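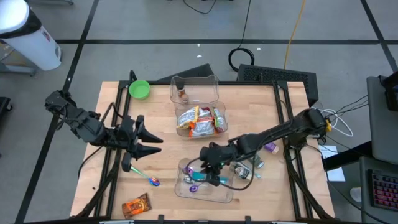 Solid wood tables do badly in December, and every year the same questions reach the repair desk at Penix once the heating has been on for a few weeks. Indoor air dries out, the wood gives up some of its moisture, and each board gets a little narrower across the grain. A crack you could not find in August will take the edge of a playing card by the new year. On a light wooden top like this one, with seams showing between the planks, crumbs and dust stand out more than they would on dark wood, and people tend to notice a gap sooner. Most of these gaps close on their own in spring.

So the first piece of advice is to leave them alone until then. Filler pushed into a winter gap has nowhere to go when the boards swell again. It squeezes up into a ridge, or it holds the boards apart and the strain moves to the next joint over. We took in 34 tables last year with that kind of damage, and scraping out old filler was the slowest part of the work on nearly all of them.

What does help is steadier air. A cheap humidity gauge on a shelf in the same room will tell you what the table is living with. If the needle stays very low for days, run a humidifier or turn the heat down a little at night. Keep the table away from radiators and floor vents. One customer in Clultcombe moved hers to the other side of the dining room and the worst gap was half the width by the end of the month.

Oil is the other thing people ask about. It slows the exchange of moisture but does not stop it. If the top has an oil finish and looks dull or feels rough, wipe on a thin coat, wait 17 minutes, and wipe off everything that is still sitting on the surface. Do the underside too. Most people skip it, and a top that is sealed on one face and bare on the other is more likely to cup. Lay the rags flat outside to dry before you throw them away. Oily rags left in a heap can catch fire.

Some things are worth a call. A split that runs through the middle of a board, away from any seam, will not close up by itself. Neither will a joint that moves when you lean on it. Check the screws under the top as well — if they sit in tight round holes the boards have no room to move, and the holes need to be made longer. We can do that at your house in most cases.

The De Graaf oil is back in stock in the small cans. The Purkine wax is not expected before spring. The repair desk closes for 11 days over the holidays, and anything dropped off before then will be looked at in the order it came in.

2 min read
6 comments
34 shares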